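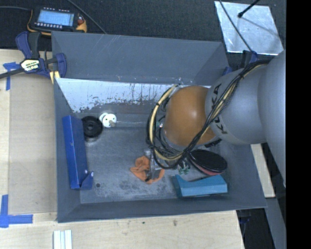

The bottom of the bin

Every October I swear I'm going to deal with the big gray bin, and every October I drop three more things in it and walk away. This year I got to the bottom. Well, nearly to the bottom! There's still something orange and crumpled in there, and an oval thing with a black top that has been lying at the same tilt for as long as I've been avoiding it.

If you've been reading since the Wedgate apartment you know the bin. It's far too big for what I need, it came with me to Ukthorpe against all advice, and it's where things go when I can't decide. I've tried smaller ones. I fill them in an afternoon and then I have a full small bin and a bad mood.

So, the clear-out. I started at 6 with a cup of coffee and a radio, which was a mistake because I kept stopping to listen. My rule was that anything I picked up had to go somewhere that same evening – shelf, donation bag or trash – and I wasn't allowed to make a new pile on the worktop. (I made a new pile on the worktop. It's gone now, let's move on.)

The cloth stuff was the worst of it. Rags, half a curtain, a tablecloth my sister Jisa gave me with a burn in one corner that she swears was there when she bought it. I kept the tablecloth. Cut around the burn, it'll make decent napkins, and I do owe her a dinner.

Then the bits. Why do I own so many bits? Caps, clips, pieces of something green that I can't match to anything in the house. My neighbor Octavio Quintero came by to return my ladder and told me he throws out anything he can't name in ten seconds. I tried it for a while and it works really well, right up until you throw out the little key for the radiators and have to go through the trash with a flashlight.

As for the bin itself, I'd forgotten what the floor looked like. It's all scuffs and dusty patches, with dark stains toward the front, and one wall is scraped pale in streaks. I went looking online for how to clean it up and read through a thread with 800 replies, most of them people arguing about vinegar. I'm going to try dish soap and a stiff brush first. If the stains stay, they stay, it's a bin.

The donation bags went to the Matubbar Street thrift store, and I came home with a lamp. It cost 40 dollars and it needs a new shade, so please don't tell Jisa.

Next up is the hall closet, where I believe there are 3,000 coat hangers and one coat. If anyone has a good use for wire hangers, leave me a comment – I'm open to pretty much anything except wreaths.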